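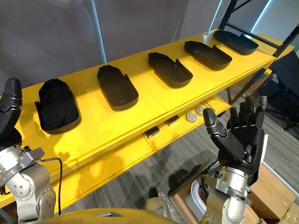
Can a machine do the tidying up yet? Small parts of it, slowly, and with a person close by to sort out what goes wrong.

That is the short version of an hour I spent on the phone with an engineer at Trumilen, a small company that is trying to teach two-armed machines the kind of work most of us do without thinking. I came away far more excited than I expected to be, and I spent a good part of the evening watching my own hands put away groceries.

Search this site Search Topics Archive

The engineer asked to go unnamed because the work is shared among 8 people, and was happy to begin with the bad news. "People see a hand with fingers and they assume it can do what a hand does," the engineer told me. "Ours can pick up a folded cloth. Ask it to pick up the same cloth after somebody has dropped it on the floor and you may be there a while."

Cloth came up again and again. I had guessed that glass would be the nightmare, or eggs, but a glass at least keeps its shape. "A shirt is a different object every time you touch it," the engineer said. "You lift one corner and everything you knew about it is out of date. I love that problem. I could talk about socks until you hang up on me."

I didn't hang up! We talked about socks. Pairing them is easy enough for a camera if the colors are plain, and terrible if a household owns nothing but black ones. Turning one right side out is still well beyond anything the team has tried. Putting a soft thing into a tray or a drawer, on the other hand, is a chore they practice all the time, and it teaches more than it seems to. The fingers have to let go cleanly. The item has to stay inside the rim. Then the arm has to back away without dragging anything along with it, and sleeves do like to come along.

"Letting go is half the job," the engineer said. "We spent our first year on grabbing, and then we had a machine that wouldn't give anything back."

I asked for numbers. In the last round of practice the team logged 3446 attempts at placing a soft item in a container. The engineer wouldn't turn that into a success rate for me, on the grounds that it swings wildly with the item. A knit cap goes well. A thin scarf doesn't. Speed is easier to talk about: a placement that takes me 5 seconds can take the machine 30, and that's on a day when the lighting is kind.

The lighting! I had no idea how much it matters. Sun through a window moves across a table all afternoon, and dark items in dark containers are hard going even for good cameras. "You and I see a black hat in a black box and think nothing of it," the engineer said. "For the software that can be one big dark shape. Where does the hat stop?"

We use cookies to remember your settings and to count visits. By continuing to read you accept our cookie notice. OK Read more

Shops may get help before homes do. Trumilen has been talking with Madby, a chain of shoe and clothing stores, about back-room work such as sorting returns and filling bins. A stockroom has bad corners too, but the shelves stay where they were yesterday and there is no dog. A kitchen gets rearranged every time someone cooks.

"I'd be proud of a machine that could restock one shelf all night and need help twice," the engineer told me. "That sounds modest. It would be the best thing I've ever worked on."

And at home? I tried for a date and got a laugh. The engineer thinks a single chore will come first, probably moving clean laundry from one place to another, with the folding left to us for a good while longer. Dishes are further off, and a child's bedroom floor is further off than that.

What I liked most was how much respect there was in all this for ordinary work. The engineer now watches store clerks the way other people watch ballplayers. "There was a woman at a register bagging a sweater with one hand while she reached for the receipt with the other. She never looked down. I wanted to go back through the line and see it again."

The team plans to start on towels next, large ones first.

Posted 10 Nov 2020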